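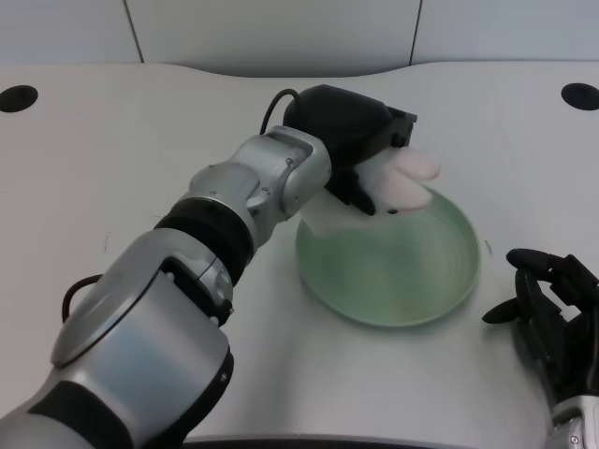
Chapter 7
Picking Up, Putting Down

By now your team has a robot that can move its arms where you tell it to. That's a big deal, and I hope you celebrated a little! In this chapter we ask for more. We want a hand to take hold of something, carry it, and let it go in the right place, and we want it to do that again and again with no one from the team reaching in to help.

The task we'll work on comes from the spring project of the Brurkimcombe robotics class. Students there name their setups, and the two-armed one that runs through this chapter is called Tako. The job is written on a single line of the project sheet: one soft toy, one plate, move the toy from one to the other. It sounds like something a toddler could do, and a toddler could. Give it to a program and you'll meet nearly every hard problem in the book before lunch.

Start with the grip. A wooden block has flat sides, so a hand can close on it the same way every time. A stuffed animal has no flat sides at all. Squeeze it and the body moves out of the way, the ears flop, and the spot you were aiming for is now somewhere else. The class's first program, Medrano, stored one fixed hand position and closed the fingers there. The second, Darkeck, looked at the toy first and chose a position from what it saw – slower, but much more fun to work on.
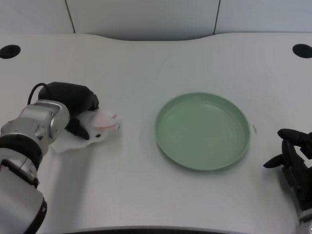
Homa Akbari told the class that she would have picked the block if she'd been given the choice, and that after a month with the soft toy she wouldn't go back, since every bad grip gave her something new to try. Keep her remark in mind when your own log starts filling up with misses. Write down each one: where the hand was, how far the fingers closed, what the toy did next.

Then there's the plate. A rim is a small thing until a hand has to clear it. Come in too low and the knuckles hit it; let go too high and the toy rolls. You'll need a height for the approach, a height for the release, and a path between them that the other arm stays out of.

In this chapter you will:

– choose a grip for an object that changes shape
– set approach and release heights over a plate
– keep a trial log with up to 57 entries
– write a rule for when the second arm may move

You'll need your joint table from Chapter 6. If yours has gaps in it, fill them before Section 7.1, where we close the fingers for the first time.

14 comments | 3,000 shares

Related chapters
Chapter 6: Joints and Limits
Chapter 8: Two Arms, One Table
Project sheet: Soft Toy and Plate

Contact | Copyright Brurkimcombe | Back to top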